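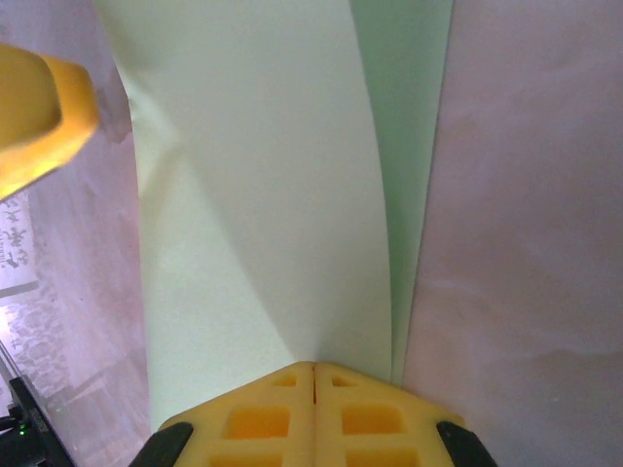

Arthur is off the green paper for now

28th April

A few of you have been in touch after hearing that the paper-folding arm at Ledcombe had "gone wrong", and one message had it down as a fire, so I thought I'd better write it up properly. There was no fire! There was a fault, it was a safety one, and the arm is switched off while we sort it. I was in the room when it happened, so you're getting my version.

For anyone who hasn't met Arthur, he's the arm with the yellow fingers that picks up a sheet of coloured paper, brings it round into a curve and pinches the bottom together. We've had him on pale green all month, for the paper leaves we promised for the August show. Paper is a pig of a job for a robot. Grip it too hard and you get a crease you can't get out, grip it too lightly and the sheet wanders off, and a sheet that behaved perfectly after breakfast can be as limp as lettuce by teatime. So there's been a lot of fiddling with the grip settings, most of it by me.

What happened

We were on sheet 160 of the run. The sheet went in slightly skewed, I could see the bottom was going to crumple, and I pressed stop. The arm stopped dead, just as it should. The fingers didn't let go, which is also right, as we don't want him dropping things every time somebody leans on the button. What was very much not right is that they carried on squeezing. I'd pressed stop and the grip was still getting tighter - slowly, but you could hear the motor working at it.

It went on for 17 seconds, going by the log. I'd have told you it was a minute. Then the motor tripped on its own heat limit and everything went quiet, and I pulled the plug at the wall anyway.

No one was hurt. I'll own up, though, that my hand had been heading for the paper. I was going to slide the sheet out and save it, which I must have done dozens of times, and if I'd been a bit quicker I'd have had a fingertip in there. The fingers are fairly forgiving and I doubt it would have been worse than a nasty pinch, but a stop button that only stops part of the machine is a bad thing to have on a bench, whatever the damage.

Why it did it

As far as we can tell, it's down to the update we put on at the start of the month. The stop button cuts the arm, and then a separate message tells the gripper to hold where it is. After the update that message was going out, but the gripper was still chasing the last force we'd asked for, and with the sheet crumpling between the fingers it never felt that it had got there. So it kept trying. On a flat, tidy sheet you'd never notice, and we hadn't.

Garar, who built the control box, have had our logs and managed to get the same thing to happen on their own bench, using a folded tea towel. They were decent about it, I have to say, and rang back the same afternoon. They've asked us not to use the old software as a stopgap, so we aren't. Matitz, who made the fingers, have looked at ours and are happy they're sound, apart from a bit of wear that was there before.

I also went back through the earlier logs with a large pot of tea. Out of 193 stops recorded since the update, the gripper crept after the button was pressed on 2 of them, and that's counting this one. The other was only a tiny movement and I don't remember it at all. Rather glad I looked, all the same.

What changes now

Arthur stays unplugged until Garar's fix has arrived and we've tried it on crumpled paper, properly crumpled, lots of it. After that the stop button will cut the power to the gripper as well, through its own switch, with no message involved. He will drop whatever he's holding when you press it. Fine! It's paper.

Until then, and really from now on, please don't reach in for a sheet after a stop, however nice the curve is. Pull the plug, wait for the light on the gripper box to go out, then take the sheet. I've stuck a notice on the bench saying the same thing in much bigger letters. If you run one of these boxes yourself and put the same update on, do try a stop with something soft and scrunchy in the fingers (a sock would do it) and keep your own fingers well away while you find out.

As for the August leaves, we're behind but not hopelessly. The ones already finished are fine to use and they're in the flat box under the window. The rest we'll be pinching by hand for a while, so if you've got a free evening and don't mind green paper, come along to Ledcombe and I'll put the kettle on. I'll post again when the fix turns up.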